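Préparer une démonstration de préhension pour une journée portes ouvertes

Je m'appelle Aniela Laskowska et je travaille chez Skenus depuis l'ouverture de l'atelier. Le français n'est pas ma première langue, je vous prie donc d'excuser les tournures un peu raides. En janvier nous avons reçu 204 visiteurs en une journée, et plusieurs collègues m'ont demandé comment organiser la même chose chez eux. Voici la méthode que nous suivons.

Ce qu'il faut prévoir

- une table stable, avec un plateau clair et mat
- une pince à main et une deuxième en réserve
- des objets légers que l'on trouve dans une maison
- un cahier pour noter les essais
- un chiffon doux et du ruban adhésif

Étape 1. Choisir les objets

Prenez des objets que tout le monde connaît. Un gobelet, un stylo, un petit pot de fleurs suffisent. Les visiteurs comprennent mieux la difficulté quand ils ont déjà tenu l'objet dans leur main. Évitez le verre fin et tout ce qui brille beaucoup. Mon collègue Amedeo Cirillo voulait au début présenter des pièces mécaniques, mais les enfants passaient devant sans s'arrêter.

Étape 2. Installer la table

Placez la table à 50 cm du mur au minimum, pour que l'animateur puisse passer derrière. Ne mettez sur le plateau que les objets de l'essai en cours, les autres attendent dans une caisse. Fixez au sol les câbles qui traversent le passage du public.

Étape 3. Montrer d'abord, expliquer ensuite

Faites un premier essai complet sans parler. Approchez la pince lentement, les doigts ouverts, et arrêtez-vous un instant avant l'objet. Refaites ensuite le même geste en le commentant. Des groupes de huit personnes sont une bonne taille. Avec plus de monde, le dernier rang ne voit rien.

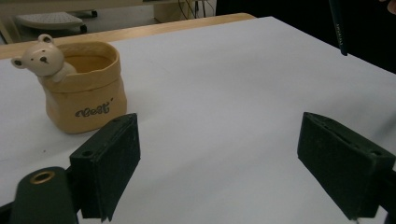 Après l'explication, laissez la pince à un visiteur. Tenez-vous à côté de lui et demandez-lui de fermer les doigts doucement. Beaucoup de gens serrent trop fort la première fois et l'objet tourne. Laissez-les recommencer, c'est le moment qu'ils racontent en rentrant à la maison.

Étape 4. Noter les essais

Écrivez l'heure, l'objet et le résultat, rien de plus. À la fin de notre journée, le cahier contenait 1204 lignes, que Gerardo Villa a recopiées dans un tableau. Il regrette encore mon écriture.

Étape 5. Ranger

Essuyez les doigts de la pince avec le chiffon sec, sans produit. Contrôlez les vis du support avant de fermer la valise. Si une vis a pris du jeu, marquez-la avec un morceau de ruban et serrez-la le lendemain, quand vous êtes moins fatigué.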